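Household Materials, Unit 8: Benchtops and Boards
Handout for the evening class at Grornton

Bring this back next time with your notes on it. The readings are in the Idard folder. Read the Lumbao leaflet last, and read it with a pencil, as it was written to sell boards.

Board and bench: 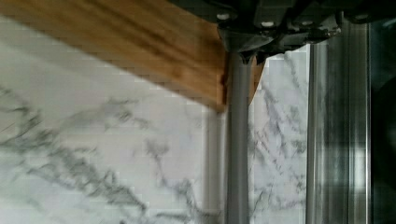
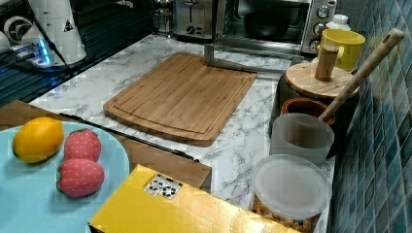 1. What is the board for?

The usual answer is that it protects the bench. Ask which bench. Real marble is soft and stains with lemon juice. Laminate printed to look like marble scratches, but it doesn't care about lemons. A lot of advice treats the two as one material because they share a colour. Before you accept any care instruction, find out what the surface is made of. Veining tells you very little, and a sales brochure tells you less.

The other answer is that it protects the knife. I find this one more convincing. Stone blunts an edge quickly.

2. Bamboo

You will read that bamboo is naturally germ-killing. The leaflet says so twice and gives no source either time. Treat a bamboo board like any other: hot soapy water, rinse, stand it on edge to dry. Bamboo is a grass, pressed and glued into boards, and the glue joints are where cheap ones split.

Oiling does help with drying out. Whether it needs the special Sendorier oil at the special Sendorier price is another matter. Plain food-grade mineral oil is what I use.

3. The juice groove

Good for a roast. For bread and onions it mostly collects crumbs. A shallow groove fills fast, so don't count on it to keep liquid off the bench.

4. Working space

The leaflet claims a tidy bench saves 159 hours a year. No method is given. Over a year that comes to more than 25 minutes a day, every day, which should make you suspicious. Appliances along the back and small things down the side may suit a cook perfectly well, provided there is room to chop.

For next class

Write 400 words on one claim about a board or benchtop, taken from a label or an ad. Say what evidence would change your mind. "My mother always did it" counts as a starting point only.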